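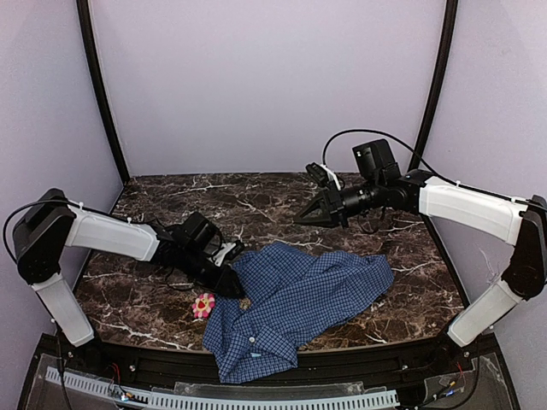

Two arms, one checked shirt, left gripper down at the cloth and right one held higher. Thread on the house rules we use for shirt folding.

1/ People keep asking for our written rules for the two-arm cells, so I'm putting them here in the order they appear on the sheet. The sheet is one side of A4. It used to be nine pages and the operators had stopped opening it.

2/ Background for anyone new. We record people folding clothes through the arms, and those recordings train the folding model. Each recording is one episode. If the episodes are sloppy the model learns sloppy, and you find out weeks later.

3/ Rule one is the start pose. Both arms go to the home position before the garment goes down. Operator presses start only when both arms have stopped moving. A drifting arm at the start of an episode is a reject, even if the fold is perfect.

4/ Rule two. The garment is dropped, never laid out. Pick it up by any point, let go from elbow height, leave it how it lands. If the whole thing slides to the floor, drop it again. If a collar or cuff hangs over the front edge, leave it. Real shirts land like that.

5/ We argued for a month about the hanging collar. Karlijn Van Beek wanted every garment fully on the table because the front edge is close to the frame. I wanted the mess. We settled on this: hanging cloth is allowed, but the first move has to be a pull back towards the middle, and slow.

6/ Rule three, speed. Full speed is only for an arm moving through clear space. Once a gripper is within a hand's width of the table or the cloth, drop to the slow setting. The footpedal does it. Use the footpedal.

7/ Rule four, one arm moves low at a time until the first grip is made. The other one stays up and out of the way with its fingers open. After the first grip both can work low. Most of our arm-to-arm knocks happened in the first few seconds, before either arm had hold of anything.

8/ Rule five, hands. No hands on the table side of the base line while the arms are powered. That includes "just straightening it". If the shirt needs a human, pause, wait for the pause light, then reach in. Divina Tiongson does the training for this and she'll fail you on it without a chat first.

9/ Small arms don't look dangerous, which is why I keep going on about rule five. A gripper closing on a finger hurts. An elbow joint coming round at speed hurts more. We do our own risk assessment for each cell and redo it when anything on the cell changes, including a different gripper finger.

10/ Rule six, cables. Before each shift, run a finger along the cable on each arm from the base to the wrist, power off. Every clip closed. Enough slack at the elbow for the full bend, but it mustn't be able to catch on the other arm. If a clip has gone, the cell is down until it's replaced. Tape is not a clip.

11/ The slack at the elbow is the one people get wrong. Too tight and it works for a fortnight, then you get camera dropouts that look like a software fault. We lost 14 episodes in April to a cable somebody had pulled neat. I'd rather see an ugly loop.

12/ Rule seven, wrist cameras. Wipe the lens, check the bracket for play, look at the live view from both. If you've knocked one, say so and recalibrate. You won't be told off for knocking it. You will be told off for recording 45 episodes with it crooked.

13/ Rule eight is extra items. Some tasks have a second object next to the garment and some don't. The task card says which. If the card says there's a second object, it goes on bare table beside the garment, never underneath, and it stays in the episode to the end. If the card doesn't mention one, the table gets the garment only.

14/ Why it matters: we want the model to cope with other things lying near a shirt, and for that the labels have to be right. An unlabelled object in a batch means somebody has to go back through the lot by eye. I've done it. It was 224 episodes and I don't want to do it again.

15/ Rule nine, surfaces. We change table coverings on a rota so the model doesn't get attached to one. Patterned ones are good. Write the covering code on the log at the start of the shift. Kidell and Sartori cells swap on alternate weeks, Ilach stays as it is for now because we use it for comparison.

16/ Rule ten, failures. A missed grip is fine. Try again in the same episode, up to three goes. We keep those, recoveries are useful. A dropped sleeve is fine. What isn't fine is stopping and restarting the recording so your numbers look good. Mark it failed and move on.

17/ On numbers. We don't rank operators by episodes per shift. We did for a bit and the quality went down within days. The target on Jullik is 1,000 usable shirt episodes across the whole team, and the word that counts there is usable.

18/ Rule eleven, garments. Buttons and patches stay on. Zips are a separate task. Anything with a loose thread longer than a finger gets trimmed before it goes near a gripper. Wash the set every week, no softener, it changes how the cloth slides.

19/ Rule twelve, end of shift. Arms to rest pose, power off, garment off the table, log signed by whoever ran the last episode. If the arms are left up with the power off they sag, and then the morning person starts with a calibration they didn't need.

20/ That's all twelve. A few replies to questions from last time I posted about this.

21/ "Do you have a light curtain?" Not on these cells. Marked line, pause pedal, emergency stop within reach of both the operator and whoever is standing nearby. On a bigger arm I'd want a proper guard and I wouldn't be writing the rules on one sheet of A4.

22/ "Who can change a rule?" Anyone can propose one. Divina and Karlijn both have to sign it, then the old sheet comes off the wall the same day. Two versions up at once is worse than a bad rule.

23/ "Can we copy it?" Yes. Change the speeds and distances to suit your own arms, don't use ours. And do your own risk assessment first, the sheet doesn't replace it.

24/ Next thing I'm writing up is the rejection checklist for reviewers. It's longer than the rules at the moment and Karlijn has already crossed half of it out. I'll post it under this thread when she's finished.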